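Home | Cars | Charging | FAQ | About me

Print this page | E-mail to a friend

Buying a used electric car: your questions

I'm Anežka Jelínek, and I've been driving a secondhand Maro hatchback since January. I write about it here, and the same questions keep landing in my inbox, so I've put my answers on one page. I'm a driver with a notebook, not a mechanic!

Is a used EV battery going to be worn out?

Probably less than you fear, but check the car you're looking at and don't trust the averages. I asked the seller for a battery health report before I went to see mine. If a dealer gets vague when you ask for one, keep shopping.

How far do you really get on a charge?

In mild weather I see 200 miles if I'm gentle with it. Cold mornings and fast highways both take a bite out of that (and so does my right foot). Plan your trips around the winter number and you'll be a lot more relaxed.

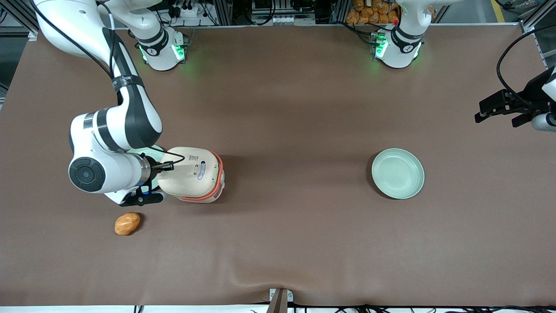
Over the brown tabletop, with green lights glowing at the base.

Can I just plug into a regular outlet?

You can, and I did for the first few weeks. It's slow, but my commute is short and the car sits all night anyway. Have an electrician look at the outlet first, especially in an older house, and please don't use a household extension cord.

What did your home charger cost?

I paid $821 for the unit and another $420 to have it wired in. Aldo Caruso did the work, and my panel is on the garage wall, so he had a short run. If yours is at the other end of the house, expect a bigger bill. Get more than one quote!

Is public charging a pain?

Sometimes! The Gultside chargers near me are nearly always free on weekday mornings and packed on Saturday afternoons. I keep two charging apps on my phone and I always know where my backup stop is. Rehema Kaijage wrote to say she relies on public chargers completely and does her grocery shopping while she waits, which sounds pretty civilized to me.

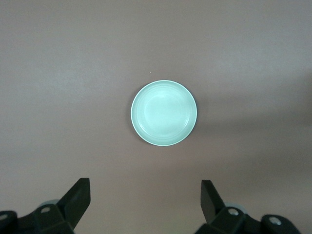

What should I look at on the test drive?

Bring it up to highway speed and listen for wheel bearing noise, because there's no engine to cover it up. Try the heater and the AC. Open the charge port, look for bent or dirty pins, and ask to see it take a charge. Oh, and make sure the charging cable comes with the car. Mine didn't, and I had to haggle for it.

Do you miss anything about your old gas car?

The five-minute fill-up, on long trips. That's it so far.

Last updated Aug 10, 2025

Contact | Copyright Anežka Jelínek | Back to top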